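23 April 2020

Up before the alarm again, and I lay there listening to the rain on the porch roof and thinking about tomatoes, which is a silly thing to think about in the dark but a good deal better than most of what has been going through my head at that hour this month. By six I had given up on sleep and gone down in my robe to look at the seedlings. They were fine. They are always fine at six in the morning, and I always go down expecting to find them flat on their faces.

The Rornance are the strongest by a mile. I wish I had written down last year where I bought them, because the packet only says "Rornance, mid-season, stake" in my own handwriting and I have no memory of it at all. They have put out their first true leaves and they smell like tomato already if you brush them with your hand. I brushed them more than was necessary. The peppers are sulking. I started them in the same week on the same heat mat and they just sit there with two leaves each, as if they were waiting to be asked.

After breakfast (oatmeal, and the last of the good raisins) I sat down with the Fitemis catalog, though it is far too late in the season to be ordering anything sensible. It came in December and I have read it so many times that the cover has gone soft. I had circled a climbing bean called Lò on page 108, a long dark green one that is supposed to do well on strings, and I never sent off for it, and now of course there is a note on their website saying new orders are closed until they catch up. Everybody in the country has decided to grow beans. I don't begrudge them. I remember my own first year, when I bought a packet of 200 carrot seeds and dropped the whole lot into a single row as long as my arm, and then could not bring myself to thin them. We had carrots like shoelaces, and we ate them, too!

So no Lò this year. I went through the old cookie tin to see what I could put on the strings in their place and found some runner beans I saved from the fence two summers ago. I have folded 5 of them into a wet paper towel and put them on top of the refrigerator. If even a couple of them sprout I will plant the rest and call it settled. I do like a saved seed. There was a pinch of something else in the bottom of the tin too, small and round and black, that I can't place. Poppies, or mustard, or some kind of cabbage. I suppose I will put them in the corner by the hose and see who comes up.

The rain let up by eleven and I got outside for a while. The soil in the long bed is still too cold and sticky to do anything with — it came up on the fork like brownie batter — so I stayed off it and worked along the edge where the grass has been creeping in. That is a job I love and always put off. You cut down, you lift, you shake out the dirt, and there is a clean line behind you. I did as far as the rhubarb and my back said that was plenty. The rhubarb is up to my shin, pink as anything, and I promised it I would leave it alone until May. I pulled one stalk. It was delicious with too much sugar.

I called in an order to Broseo for potting mix, two bags, and they will set it out by the side door on Saturday so I don't have to go in. The young man on the phone sounded worn out and was very kind anyway, and we talked for a bit about whether it is worth putting eggshells in the tomato holes. He thinks it is. I have always done it and have never been sure it made a bit of difference, but my mother did it, and I save the shells in a coffee can all winter, and I would feel strange now planting a tomato without them.

This afternoon was for potting on. I spread newspaper over the kitchen table and moved the biggest of the Rornance into yogurt cups, burying the stems right up to the leaves the way you're meant to. I lost one. I held it by the stem like a fool, after telling myself all these years to hold them by the leaf, and it bent over and that was that. I stood there feeling sorrier about it than one small plant deserves. I think I have been a bit tender lately over small things. The rest went in without trouble and are on the windowsill in the back room now, where it's cooler, with a lamp on until 7 so they don't stretch.

I had meant to write letters this evening and have written this instead, with my tea going cold. The frogs have started up down in the ditch, very loud. It's supposed to go down close to freezing tomorrow night, and I keep wondering whether to throw the old bedsheet over the peas or trust them to manage.
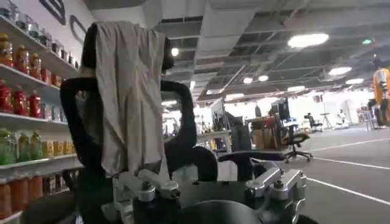 Peas can take a good deal of cold, I know that perfectly well, but I'll go out with the sheet anyway, and put a few bricks on the corners in case the wind gets up.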